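# Krisztina Balogh on running a small guesthouse

When Krisztina Balogh bought the Pawlak house, she had never worked in a hotel. She had kept the books for a furniture dealer and wanted out.
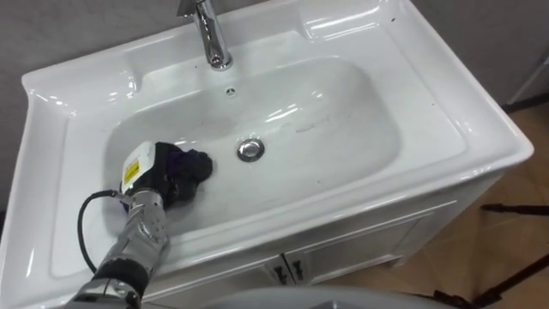 "I figured I could do the numbers, and the rest I would pick up," she says. The building dates from 1819 and has nine guest rooms. She opened in March with two of them ready and finished the others one at a time as money came in.

Her first winter was slow. She dropped the price to $60 a night and filled most weekends with people visiting family in town. "They don't want a view. They want to sleep somewhere other than their brother's couch."

By the end of her first full year she had sold 504 room nights. She won't say what she had hoped for, only that it was more.

Breakfast caused the most trouble. She started with a hot menu and gave it up after a month. Now there is bread, cheese, eggs and fruit, put out at seven and cleared at ten. "I got one complaint about it, from a man who got up at eleven."

She does the laundry herself and hires help for the rooms in summer. Asked if she would buy a second place, she shakes her head. A house on Olleder Street came up last fall and she went to look at it.

"Nice stairs," she says. "Bad roof. I went home and did the ironing."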